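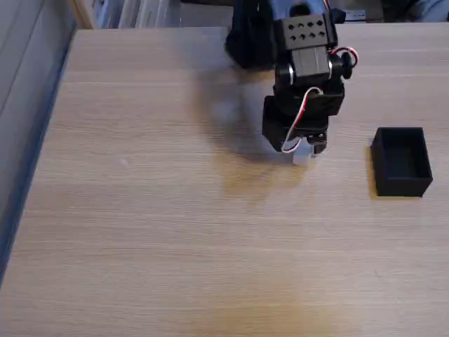

In September I finally decided to do something about the small things on my desk. I mean all the bits which have no home: the rubber that came with a pencil set, the spare felt pads for chair legs, the fuse I keep because one day I may need it. For two years they lived in a soup bowl, and every time I wanted one of them I had to empty the whole bowl. Now I use open boxes without a lid, like the black one standing on the table, and one small white block off to its left already looks like less of a mess than a bowl full of everything.

I learned this from Nandini Hegde, who had the room next to mine when I first came to Lorgate. She had 17 little trays in one drawer and she could find a drawing pin in the dark. I don't have such patience. I bought a few thin black trays at the Monday market, and I made only one rule for myself — each tray must be shallow, so I can see the bottom.

The lids were my old mistake. Before, I had nice tins with lids, and I put things inside and forgot them completely. In one tin I found two keys for a flat in Zeltberg where I have not lived for a long time. I still have not thrown them away, I must admit.

The sorting itself took one evening. I put everything on the bare wood of the table and picked up one piece at a time. It is slow, but I found it quite restful, with the radio on and a pot of tea. My friend Shayne Treloar came by at nine o'clock and asked if I was playing a board game alone.

What I haven't solved is the paper clips. There must be 200 of them and they don't fit in any tray I have. For the moment they are back in the soup bowl.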